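February, Tillulden, late

Spent the afternoon with the Gurkex handling rules, all 75 pages, and the arm for company. Rule 4 says keep the work close to the surface while the jaws are shut. Fine, I'd have done that anyway.
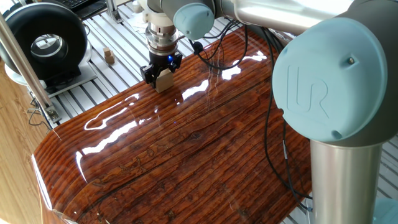

What I can't swallow is the bit on shiny surfaces. One line, "avoid where practical", and then straight on to labels. Whoever wrote it has never sat under our lights.
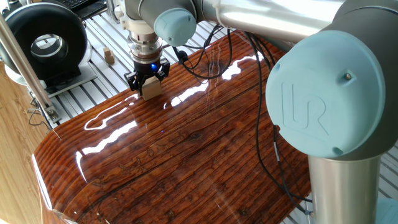
UR arm and wooden block, varnished top

Bolger's rules go the other way and want a signature for everything. I've signed 2 sheets today saying I'd read the other sheets. Does that make anyone safer? I doubt it - but I signed.
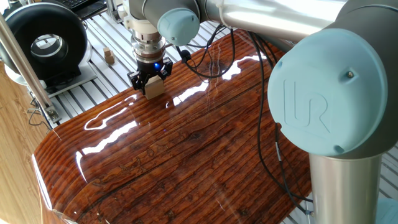 The cable section is better, I'll give them that. Slack loops to be checked at every joint, in plain words. Hatik's version buries the same thing in clause 712 and I had to hunt for it.

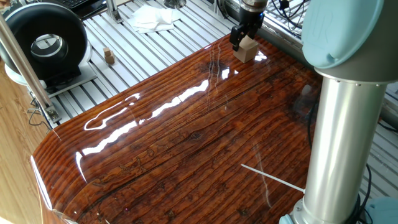
Gripper over the far edge, white stick near the base

Must write to Gurkex about glare. Don't expect a reply before spring.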